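Notes pour l'intervention – Lire un album à voix haute
Version relue le 9 avril 2021
Durée prévue : 40 minutes, puis les questions

Ouverture

Dire bonjour, poser la montre sur le pupitre, ne pas lire la première page de mes notes. Commencer directement par la lecture. J'ouvre « La Barque de Layug » et je lis les deux premières doubles pages sans rien annoncer. Prendre mon temps. Laisser l'image de la barque renversée bien en vue avant de tourner.

Refermer le livre. Silence court.

Puis : « Vous venez d'entendre dix-sept mots. Le reste, vous l'avez lu tout seuls. »

Voilà mon sujet ! J'ai envie de parler de ce qui se passe dans un album quand le texte se tait, et de ce que nous faisons, nous les adultes qui lisons, avec ce silence. Je travaille dans une bibliothèque de quartier, je lis des albums à des enfants depuis des années, et je continue à me tromper de rythme une fois sur deux. Le dire tel quel, ça détend la salle.

Première partie – L'album est un livre à deux voix

Rappeler la différence entre un livre illustré et un album. Dans le premier, on peut retirer les images, il manque du plaisir mais l'histoire tient. Dans le second, si on retire les images, tout s'écroule. Ne pas s'attarder sur les définitions universitaires, il y aura des gens dans la salle qui les connaissent mieux que moi.

Prendre l'exemple de Layug. Le texte dit : « Grand-père est parti pêcher. » L'image montre le grand-père assis dans sa cuisine, les bottes aux pieds, qui regarde la pluie par la fenêtre. Un enfant de quatre ans voit le problème tout de suite. L'adulte, lui, continue à lire, parce qu'il regarde les lettres. Je raconte la petite fille qui a posé la main à plat sur la page pour m'empêcher de tourner. « Mais il est pas parti. » Et elle avait raison, et j'avais lu ce livre vingt fois sans m'arrêter là.

Insister : les enfants qui ne savent pas encore lire sont les meilleurs lecteurs d'images de la pièce. Ils sont libres de leurs yeux pendant que nous avons les nôtres occupés.

Projeter la double page de la cuisine. Laisser la salle chercher. Il y a toujours quelqu'un qui trouve le chat dans la botte de rechange, attendre que ça vienne (ne pas souffler la réponse !).

Deuxième partie – Tourner la page

Mon passage préféré, donc attention au temps.

La page tournée est la seule ponctuation qui appartienne à la fois à l'auteur et au lecteur. L'auteur décide où elle tombe, nous décidons quand. Leandro Salinas, qui a écrit et dessiné « La Barque de Layug », construit tout son livre là-dessus. Ses phrases s'arrêtent au milieu, à droite, en bas. « Et derrière la porte il y avait » – et il faut tourner. Si on tourne trop vite, on vole la peur. Si on traîne, les grands du fond se mettent à inventer des zombies, et on ne les récupère plus.

Faire l'expérience en direct. Lire la séquence de la porte une fois vite, une fois lentement. Demander à la salle laquelle fonctionne. Les avis seront partagés, tant mieux, c'est ce que j'espère. Avec une classe de maternelle en fin de matinée je lis vite. Avec le groupe du soir, en pyjama, je lis si lentement que les parents croient que j'ai perdu ma page.

Petit détail de fabrication qui me ravit : dans la première édition, chez Skinen, la scène de la porte était sur une seule double page. On voyait la porte et ce qu'il y avait derrière en même temps. Pour la réédition chez Evness, Salinas a ajouté 4 pages, et la révélation est passée au verso. Le texte est le même au mot près. C'est devenu un autre livre ! Montrer les deux exemplaires côte à côte. Les faire circuler si la salle est petite, les garder sous les yeux si elle est grande (l'édition Skinen est épuisée et la reliure fatigue).

Troisième partie – Les gardes, le format, le papier

Parler des pages de garde. On les saute presque toujours, et elles racontent souvent le début de l'histoire. Dans « Layug », celles du début sont bleu pâle avec un seul poisson, celles de la fin sont du même bleu, sans poisson. Un garçon m'a demandé un jour où il était passé. Nous avons repris tout le livre à l'envers pour le chercher, et nous l'avons retrouvé dans l'assiette de la page du dîner. Grand moment de consternation collective.

Le format maintenant. Un livre à l'italienne, très large, demande qu'on l'ouvre sur les genoux, et l'enfant vient se coller contre nous pour tout voir. Un tout petit livre carré se lit dans le secret. Montrer « Starkimex », l'imagier des machines impossibles : il se déplie en hauteur, il faut se lever pour lire la dernière machine. Je me lève. Les gens rient en général. Ne pas oublier de le replier avant de continuer, la dernière fois j'ai marché dessus.

Quatrième partie – Ce que les enfants voient dans les fonds

Revenir aux images, par leur bord cette fois. Les fonds, les sols, les murs, tout ce qu'un illustrateur peint en sachant que le texte n'en dira rien. Les enfants y passent un temps fou. Ils y trouvent des cartes, des bêtes, des rivières.

Raconter l'atelier « taches » : du papier humide, de l'encre, on laisse faire, puis on entoure ce qu'on a vu. Salinas travaille ses ciels de cette façon. Aucune compétence en dessin n'est requise, et je le précise toujours aux parents, qui sont bien plus inquiets que leurs enfants. Avec une médiathèque, on peut monter ça en une matinée, pour le prix d'un flacon d'encre et d'un paquet de feuilles. Garder les dessins et leur écrire une phrase chacun. Une seule, courte. On a déjà les pages d'un album.

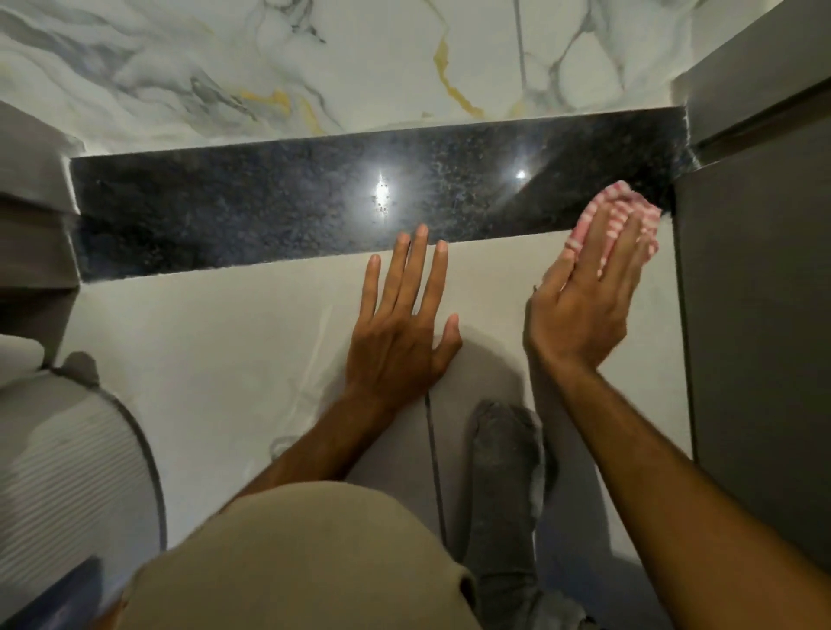
Une histoire d'album peut démarrer de presque rien, et c'est l'exercice que je propose à la salle avant la fin. On choisit une surface ordinaire, on la regarde une minute, on écrit la première phrase. Le marbre s'y prête merveilleusement : celui-ci est blanc, avec des nuages gris et des veines dorées, et moi j'y lis tout de suite un pays d'hiver où coulent des rivières d'or. La bande de granit noir moucheté ferait une nuit très convenable, avec deux éclats de lumière pour les étoiles. Première phrase possible : « Pour entrer dans le pays blanc, il fallait enjamber la nuit. » Laisser deux minutes aux participants, sur leur feuille, sans corriger personne. Demander ensuite qui veut lire la sienne. Si aucune main ne se lève, lire la mienne et attendre, quelqu'un finit par se dire qu'il peut faire mieux.

Enchaîner sur la deuxième consigne : où placez-vous la page tournée dans votre phrase ? Une barre au crayon à l'endroit choisi. Faire relire à voix haute avec une vraie pause à la barre. C'est très court et ça marche à tout âge, j'ai vu des collègues de la comptabilité s'y prendre avec un sérieux magnifique.

Cinquième partie – Quelques pistes pour lire demain

Lire le livre seul d'abord, en silence, en ne regardant que les images. Puis seulement le texte.

Accepter d'être interrompu. La question posée en plein milieu fait partie de la lecture. Je réponds, ou je renvoie la question au groupe, et je reprends une phrase plus haut pour retrouver l'élan.

Ne pas faire toutes les voix. Une seule voix un peu différente, bien tenue, suffit largement – la mienne pour le grand-père de Layug est simplement un ton plus bas, et les enfants me la réclament quand je l'oublie.

Relire. Le même livre, le lendemain, la semaine d'après. Nous avons en rayon 300 albums et je sais très bien lesquels reviennent avec les coins mous. La relecture est un plaisir d'expert : l'enfant sait ce qui arrive, et il nous surveille.

Éviter la question « Alors, qu'est-ce que vous avez compris ? ». Préférer « Quelle page vous voulez revoir ? ». On apprend beaucoup plus de choses, et on revoit une belle page.

Si j'ai de l'avance : lire la lettre de Salinas sur les chats cachés (2 minutes). Si j'ai du retard : sauter la partie sur le format, garder absolument l'exercice.

Pour les questions

On me demandera à quel âge arrêter. Réponse : je n'arrête pas, je viens de vous en lire un.

On me demandera ce que je pense des albums sur écran. Dire que j'en ai vu de très réussis, et parler du glissement du doigt, qui ne fait pas la même pause que la page. Rester curieuse, écouter ce que les gens ont essayé chez eux.

On me demandera où trouver « La Barque de Layug ». L'édition Evness est disponible en librairie, et il y a une nouvelle impression prévue en juillet. Bibliographie sur la table près de la sortie, à côté des exemplaires à feuilleter.

Terminer par les deux dernières doubles pages du livre, celles sans texte. Les tourner lentement, ne rien dire, refermer, remercier.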